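The black sheet and the back room

I finally got to the back room in August. It had been on the list since we moved the shelves out of the hall, and I kept finding other things to do. The plan was simple: put a cover down, get the white pieces onto it, and sort out what was staying.

The sheet came from Grinine, the hardware place on the corner. I wanted the thicker one but they only had it in a roll far too long for this room, so I took the folded one. It comes in a tight packet and the creases stay in it for a good while after you open it up. I pulled it from the corners and walked on it in socks. It still showed every fold. I don't think that matters for what I use it for, but if you like a flat cover, buy the roll.

Cost was 7 dollars. I have paid more for worse.

I left the white cabinet where it was. It has the open compartment with the small stuff in a row, and moving it would mean taking all of that out and then finding another place for it. I have done that once and it took a whole evening.

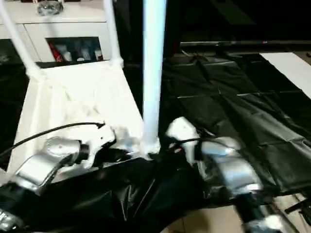

What I would do differently

First, measure. I measured the room at 86 inches on the short side and then bought the cover by eye anyway, because the packet looked big. It was big enough in the end, but I had to turn it twice before I was happy with how it lay.

Second, clear the edges before the middle. I did it the other way and ended up stepping over things for an hour. Mebrat Zeleke from upstairs lent me a hand with the sheet, and she went straight for the edges. She was right.

White legs on a black cover do have one advantage - you can see exactly where everything stands. On the old beige drop cloth I was always catching a foot on something. The black one also shows dust, so I shook it out in the yard at the end of the day and folded it along the lines it already had.
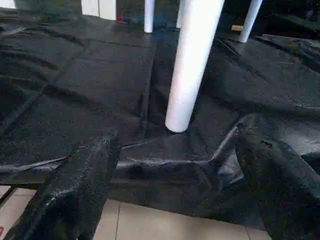

I have two jobs left in there. One is the skirting behind the cabinet, which needs a wipe and maybe some paint. I have half a can of Loria white from the bathroom and I'll try that before I buy more. The other is deciding about the shelf in the hall closet, which was supposed to come back into this room and now may not fit.

The sheet is on top of the washer until then. If the paint turns out to be the wrong white, I'll put up a note.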